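How to claim back fuel duty on a hired van

If you hire a van for work and pay for the diesel yourself, you may be able to get part of the cost back from the hire firm. The steps below are for customers of Ustarora and Joltus, the two firms we get most questions on. Other firms work in much the same way, but check their terms first.

Last updated: 3 June 2025

Before you start

You will need the hire agreement, every fuel receipt and a note of the mileage at pick-up and return. A card statement will not do in place of a receipt. The receipt must show the litres, the price per litre and the name of the filling station.

Step 1. Add up the litres

Go through the receipts in date order and write the litres in one column and the cost in another. Leave out any fill-up under 5 litres, as both firms reject these. Keep AdBlue and screenwash separate.

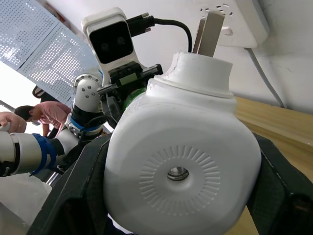
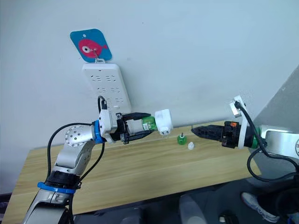
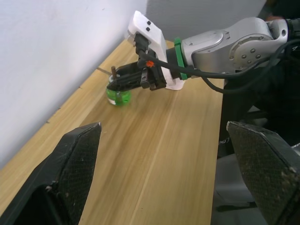
Step 2. Check the mileage

Take the pick-up reading from the return reading. If the van went back with less fuel than it had when you collected it, the firm will take the difference off your claim. Ustarora uses the gauge reading on the return sheet, so read it before you sign.

Step 3. Fill in the form

Joltus has an online form in the account area, under Mutiso, the name of its billing system. Ustarora still sends out a paper form. Put the agreement number on every page, including the receipts.

Step 4. Send it off

You have 12 weeks from the return date. Claims under £50 are paid as credit against your next hire. Anything higher goes back to the card you paid with.

If you returned the van to the Grimodent depot, send the paper form there and not to head office. The depot is closed for the first week of August and post is held until it reopens.

If the claim is turned down

Ask for the reason in writing. The usual ones are a missing litre figure or a receipt dated after the van went back. You can correct the form and send it again once.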